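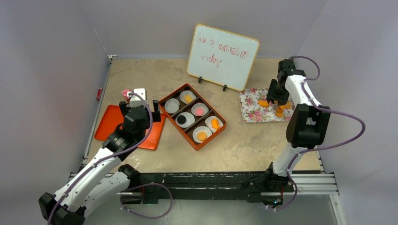
Maltthorpe tries the six-dish lunch box

12/6/21

Maltthorpe staff got another answer to the lunch problem on Monday, and it comes in six small white dishes.

The boxed tasting set, sold by Nuchit, is meant to replace the sandwich platters that have been a sore point since August. Each box has a divider for every dish, so the sweet things stay away from the savory ones. That is the theory. Whether anyone can get through an afternoon on portions this size is another matter.

Oona Koskela, who is running the trial, said 30 people have signed up at $53 a head for the month. She called the response "strong." The building has 101 people in it.

"It looks nice on the table," said Prapai Thongdee. "So did the platters, for the first week." 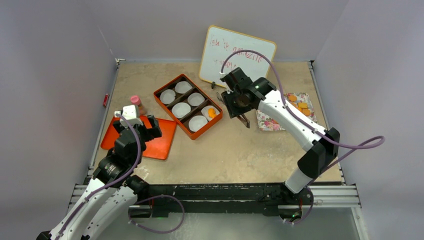 Maltthorpe Workplace Services

Five of the bowls look empty here, with a bright orange piece in the one at the right corner. A small bottle with a pink cap stands behind the tray. Nuchit's leaflet promises "a complete meal experience," a phrase Koskela declined to defend.

Amra Kadrić asked at the Monday meeting who would be washing the bowls, given that every box means six of them. The supplier will collect and wash, she was told, but only on days when it delivers. Boxes left over a weekend will be up to the staff.

There was also no clear word on allergies. The leaflet lists the dishes by color, and Kadrić said she would not be eating anything described to her as "orange." Nuchit has been asked for a full ingredient list.

The trial runs for 30 days. Sign-up sheets are at the front desk, and the old platter order has not been canceled.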